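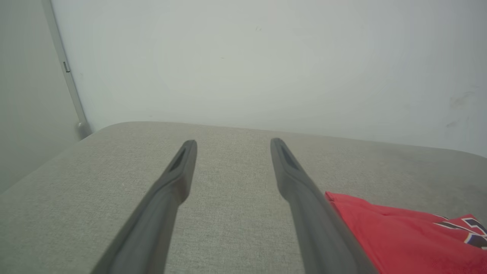

Page last changed: 1/30/23

Plulbridge Color-Catching Cloth, Reusable

The Plulbridge cloth collects loose dye in the wash water before it settles on lighter fabric. It is intended for mixed loads, and for single garments that join a strong color to white, such as striped cuffs, collars and trim bands. It replaces single-use paper sheets.

Construction
White cotton terry, 300 mm by 300 mm, overlocked on all four sides. The fiber is treated to hold loose dye. Weight when dry is 206 g per pack. The treatment contains no bleach and no perfume.

Use
Place one cloth in the drum before loading. Wash at 30 or 40 degrees. Do not use fabric softener – it coats the fiber and reduces pickup. For new red or navy knitwear, use two cloths for the first wash. Remove the load promptly when the cycle ends.
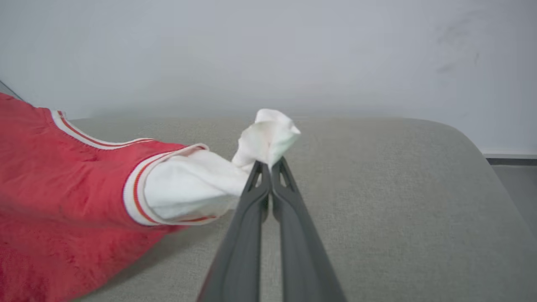
Red knit garment with striped cuff, and white cloth.

The cloth takes on color with use. A pale tint does not affect performance. Replace the cloth when the tint is even and deep over the whole surface.

The cloth will not remove dye that has already dried into a garment. For that, see Vasteo Run Remover, order code 383. Do not use the two products in the same wash.

Suitable for
Cotton, polyester, acrylic and blends. Front and top loaders. Not recommended for silk, or for garments marked hand wash only.

Supply
Packs of four. Trade carton of 1000 cloths, packed flat, to order only. The former Allen cloth was withdrawn in May and is replaced by this item. Existing Allen stock may be used up under the same instructions.

Product questions: Efa Meredith. Trade orders and samples: Chih-ming Ko.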